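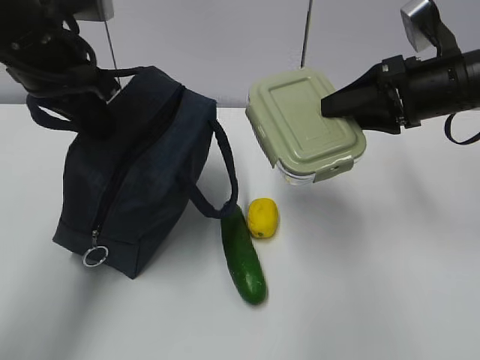
Fig. 1. Navy bag, cucumber and lemon on the table, food container held above.

Search this site Search Go

Learning Blues Guitar as a Group: Project Report
Ruba Farah, Kamrul Barua and Radomir Stojanović
Supervisor: Jeanine Van Beek

1. Aim of the project

We wanted to know if beginners can learn a simple twelve-bar blues faster when they play together. Our group met in the music room at Grumstead in June. Most of us had never played guitar before, only Radomir had some experience from a school band.

2. What we did

Each session had the same plan. First we listened to one old recording, then we clapped the shuffle rhythm, and after this we played the chords in A. The tempo was slow in the beginning, and Hiba Dabbas kept the time for us on a small drum. We practiced 18 hours together in total.
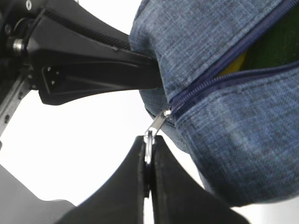

The change from D7 to E7 was the most difficult part for everybody. Kamrul solved it by leaving his first finger close to the string - a small thing, but it helped the others also. When we recorded ourselves, we noticed that we always played faster in the last four bars.

3. The final concert

We played three pieces at the end of the project, and Ruba sang on the second one. 200 chairs were put in the hall and we were very nervous. 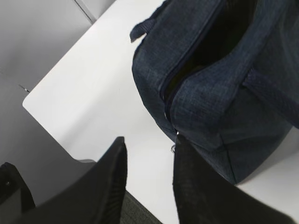
The solo in the last piece was improvised with the minor pentatonic scale. Radomir played it with short phrases and long pauses, as our supervisor had advised. He had first tried to play many fast notes, and it did not sound like blues. For the small things, such as picks, strings and a tuner, we recommend to future groups a dark blue fabric bag with a zipper down the middle, like the one on the white table. Cables should have a separate bag.

4. Results

We cannot prove that a group learns faster, because we had no second group to compare with. But all members could play the full form from memory, and the rhythm was steady - except in the introduction, where we did not start together.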